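Wrapping the green one (and a love letter to plastic film)

April
By Parviz Babaei

So the shelf swap is finally happening! If you've been reading for a while you'll know I've been threatening to clear out the Tavier Street unit since summer, and this month I got stuck in. Everything breakable or scuffable is going over to the new space at Amadi, and I've become completely obsessed with packing properly.

My old method was newspaper, hope and a banana box. It worked until I lost my favourite bowl on the drive back from Plellance (still not over it). Now I'm a plastic film convert. I bought a 200 metre roll and I'm wrapping anything with a coloured finish, because colour is what marks first when two things rub together in the back of a van.

The green gets the full treatment. I love that deep green so much, and under clear film it still looks gorgeous, all shiny and crinkly where the plastic bunches up. The pale blue-grey has a lovely matte finish, so it's been a good one to practise being careful around.

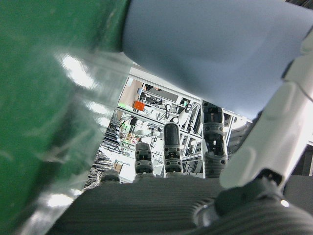
Should you tape the film down or let it cling?
Let it cling wherever you can, and if you must use tape, stick it to the film only and never to the surface underneath. I fold the last bit of tape back on itself to make a little tab, so unwrapping at the other end takes seconds.

A few other things I've picked up. Wipe everything first – grit under film is basically sandpaper. Pull it snug but don't strangle it. And keep one corner of the room free for finished pieces, or you'll wrap yourself into a wall like I did.

I'm up to 20 pieces done and loving it. Next up is the Fududska lamp, with its ridiculous shade. Wish me luck!

Comments

Marnie: The folded tab! I've been picking at tape ends with my fingernails for years.

Col from up the road: Does the film leave marks if it's on a while? Mine's going into storage over winter.

Parviz: Col, I'd take it off matte finishes once you're settled, and put a soft sheet over them instead.

Contact | © Parviz Babaei | Back to top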